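Watermont Short Courses -- Housekeeping and Guest Laundry
Handout 6: Folding on the bed

Welcome back! Last time was all sheets and corners, so now we get to my favourite part of the whole unit, the T-shirt. If you can fold a tee well, you can fold nearly anything that comes up from the laundry (polos, pyjama tops, kids' stuff), and you'll find yourself doing it at home as well.

Bring forward from Handout 5: clean hands, watch off, bed made before any clothing goes on it. 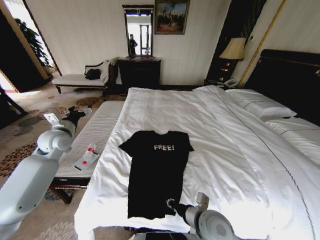 Laying out is where most of the fold gets decided. Give the shirt a light shake, put it down front side up, then pull the sleeves out to the sides until the shoulders sit level. Collar toward the headboard, hem toward the foot -- that way you're standing at the hem and can see straight up both side seams. A black tee on a white duvet is lovely to learn on, as every crooked edge shows up. Look at the lower corners before you go any further. One of them is a bit bunched on the shirt with FREE! across the chest, and a small ripple like that turns into a hard crease once there are three layers on top of it. Flat palm, middle to edge, done.

Printed shirts: we finish with the print facing up and centred, so guests can tell which shirt it is without unfolding the pile. To get there you need to turn the shirt face down after smoothing. Take it by the shoulders, flip it in one go, smooth again.

The Scanlon fold (our house method)
Fold one side in to the middle of the collar, sleeve and all.
Lay the sleeve back on itself so it doesn't poke out past the fold.
Same on the other side. The edges should just meet.
Hem up to a hand's width below the collar, then in half again.
Turn over. Print on top!

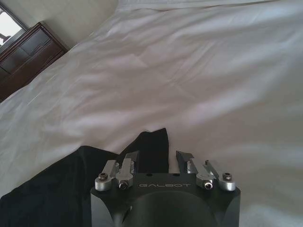

Soft bedding gives under your hands, so press lightly or the shirt sinks and the fold line wanders. Some of you will want a table, and that's fine for big piles, but in a guest room the bed is usually the largest clear surface you've got. Dark cotton also picks up lint from white linen and leaves a bit of its own behind. Run a lint roller over both before you leave the room.

Practice for next time: 17 shirts, any colour, at least a few with prints. Aim for neat first. Speed comes by itself, and by about 200 folds your hands will be doing it while you think about lunch.

Folding boards are in the Rument cupboard if you'd like to compare.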